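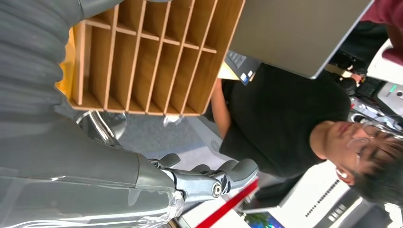 Wooden organizer with narrow compartments.

Stedow Seed Swap Records

README for the record set, version 2

What this is

A plain table of the seed packets handed in and taken away at the Stedow seed swap, with a second table of growing notes sent back by members. The swap is held in Muvthorpe each May. Dzifa Ametepe typed up the paper slips and Amparo Cifuentes checked the variety names.

Files

packets.csv – one row per packet, 1,255 rows
notes.csv – one row per growing note, 181 rows
varieties.csv – the spelling list used for both tables
changes.txt – what was fixed and when

All files are UTF-8, comma separated, with a header row. Text fields with commas in them are in double quotes.

Columns in packets.csv

packet_id – a number, never reused
crop – bean, pea, tomato, squash, lettuce and so on, lower case
variety – as spelled in varieties.csv
variety_as_written – what the slip said, spelling left alone
saved_year – the year the seed was saved, blank if the slip did not say
isolated – yes, no or blank
taken – yes if the packet left with someone, no if it was still there at closing

Columns in notes.csv

packet_id – matches packets.csv
sown_month – month only
came_up – good, fair, poor or none
note – free text, up to 15 lines

Known problems

Squash is the weak spot. Many slips leave the isolated column blank, and a blank does not mean no. Please don't treat squash rows as true to name unless the column says yes.

"Pinheiro" was used for both a climbing bean and a flat-podded bush bean. Amparo split them where the grower could be reached. The rest are listed as Pinheiro (type unknown).

"Drinum" lettuce also turns up as Drynum and Drinnum. These are merged under the first spelling, and the original is kept in variety_as_written.

The came_up column is the grower's own judgment. Members who had a bad year seem less likely to write back, so the table probably looks rosier than it should.

Changes from version 1

Member names and street addresses removed
Saved year moved out of the free text into its own column
Double entries for peas taken out
Empty rows at the end of notes.csv deleted

Use

Free to copy and share. If you print any of it, credit the Stedow seed swap. Corrections go to Dzifa – include the packet_id, and the old and new wording.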